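Packing cell at Söderlund gets its winter service

Ketstead, 16 January 2026

If you have ever ordered a jar of lingonberry jam or a bundle of candles from Söderlund, there is a fair chance that it passed through the hands of a machine the staff call Nisura. It is a packing cell with two arms and one long white table, and it has been working in the back hall on the Ketstead site since last June. This week it was given its first proper service, and Britt-Marie Torvik, who runs the hall, was kind enough to let us stand by and get in the way for a morning.

The work was done by Teodor Kvam and Embla Kristiansen of Trirker, the small firm that built the cell and looks after it. They had driven up the evening before with two crates of parts, most of which (they were glad to say) went home again in the same crates. The cell has packed 3740 orders so far, and Kvam told us that the joints and the cables were in better shape than he had expected after a busy Christmas.

Fingers and racks first

The grippers are where the wear shows. Each arm ends in a pair of black fingers that open and close in parallel, and fingers that spend their days against paper and cardboard get scuffed, the same as anybody's shoes. Kristiansen wiped them down, felt along the edges with her thumb for burrs, and then went over the rack gear with a dry brush. Paper dust likes to settle between the teeth, she explained, and a rack packed with dust makes the fingers close a hair late. She doesn't use oil there, as it only holds the dust in place.

After that came the fasteners in the housings, 27 of them on the service sheet for each arm, checked one after the other with a torque driver. It is slow work and there isn't much to look at, but Kristiansen seemed perfectly happy doing it and hummed the whole way through.

Then it was time for the part that takes the longest, which is teaching the two arms to agree about where things are. A paper bag is a surprisingly hard thing for a machine. It slumps, it creases, and it never lies the same way twice, so both arms have to come in toward it without shoving it across the table or bumping each other on the way.

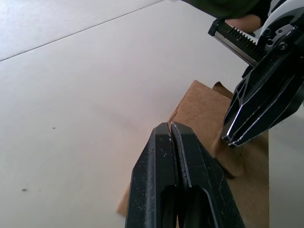
Setting up for boxes

Boxes are simpler, though they bring troubles of their own. A cardboard box has a corner the cell can measure from, and the lesson for the arm is how near it may come with its fingers shut before it starts to push. Kvam likes to run this at a crawl, with one hand by the stop button, bringing the closed tips down beside the box and comparing the position on his screen with what he can see by bending down and squinting along the table.

"You can trust the numbers once you've looked for yourself," he said, and went back to squinting.

The cell stores a resting point next to the box, and every move of the packing cycle is counted from there. When the point drifts by even a little, the error travels along with it through all the moves that follow, and by the end of the cycle a finger may be rubbing where it ought to be sliding past. The old point had been set in June, when the hall was a good deal warmer, and Kvam wanted a fresh one taken with the winter heating on. He saved it, sent the arm away, called it back, and did so 20 times before he was content to write it down.

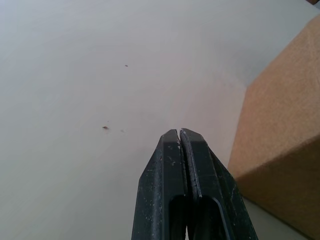

CARE AND UPKEEP

Between visits, the everyday looking-after falls to Bożena Marciniak and the rest of the packing team. Marciniak has been with Söderlund since long before there was any talk of robots, and she admits she was not keen at first. Now she is the one who can tell from across the hall, by the sound of it, that a finger wants cleaning.

Her routine is short. At the start of the shift the table is wiped with a barely damp cloth. The fingers get a soft brush, and she shuts them once by hand control to see that the tips meet evenly. At the end of the day the arms are parked and the power to them is switched off at the cabinet. Anything odd goes into the blue notebook that hangs by the door – a squeak, a late grip, a box that came out with a dented side.

That notebook turned out to be very useful this week. There were 86 entries in it, and Kristiansen sat down with a cup of coffee and read every one. A good many were about the same thing: small boxes being nudged a little when the fingers came up under the bottom edge. It was never enough to stop the work, and most people would have let it go, but it gave the two of them something definite to hunt for.

They set the approach up again from the beginning, with an ordinary box from the stock shelf and the fingers shut, moving in a millimeter at a time toward the lower edge of the cardboard. 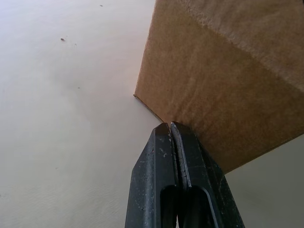

The cure they settled on was a modest one. The last stretch of the approach now runs at half its old speed, and the arm waits for a moment before it carries on. Torvik asked, quite reasonably, what that would do to the day's output, and Kvam reckoned the team would hardly notice. He has promised to look at the records again in a few weeks and to put the speed back up if it proves to be more caution than the job needs.

A new set of fingers has been left in the cupboard in case the present ones wear further. Marciniak has been shown how to change them, and did it once herself with Kristiansen looking on – four screws, and a short check afterward on the screen.

Celeste Figueiredo, who handles orders in the front office, asked us to pass on that parcels held back during the service will go out first, and that customers who were promised delivery this week don't need to call. The next full service is planned for June, and Torvik says that readers who would like to come and see the cell at work are welcome to ring the office and arrange a time.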